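Sorting bottles at home: talk for the Bavitville neighbors' evening
Speaker notes, Jawad Rind

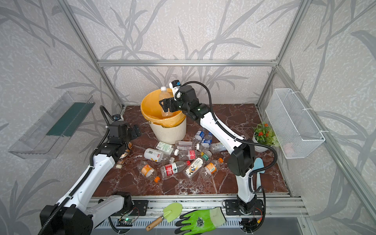
Open with the question: who has a bag of empties by the back door right now? Wait for hands. Put mine up too!

I love this subject, and I know how that sounds. But a pile of empty plastic bottles is a really satisfying thing to tidy. You pick one up, it goes in the bin, the floor gets a bit clearer, and before the kettle's done you have your kitchen back.

The bin. Mine at home is a plain bucket with a bag in it. Fold the rim of the bag right over the edge of the bucket and pull it down all the way round (do this with the prop, slowly, people at the back never see it). A bag that's only dropped in slides down after the third bottle, and then you're fishing in there with your sleeve rolled up. The orange bag on the slide is folded over properly. Point to it.

Picking up. Clear bottles go in upright if you're fussy like me, and you do fit more in. Crumpled ones go anywhere there's a gap. Start with whatever is closest to your feet.

Caps on or off? Ask the room, it always starts a good argument. Esgate wants them on, Horobets wants them off, so check the leaflet for your street. Leaflets are on the chair by the door, 30 copies, please share.

Squash or don't squash? If your bottles go back through the deposit machine at Tustov, leave them whole so it can read the label. For the curbside bag, squash away, kids are brilliant at this.

Drain them first! Upside down in the sink for 10 minutes. My February bag leaked all down the stairs and I still think about it.

Activity, 7 minutes. Tip the bottles out on the floor, two people per bucket, everyone else cheers. No kicking. Swap the pairs halfway if it's a big crowd.

Our street filled enough bags last year for 600 bottles, and that was with half the houses joining in. Say that slowly, I'm proud of it.

Questions, then tea. Remember to take the buckets back to the car.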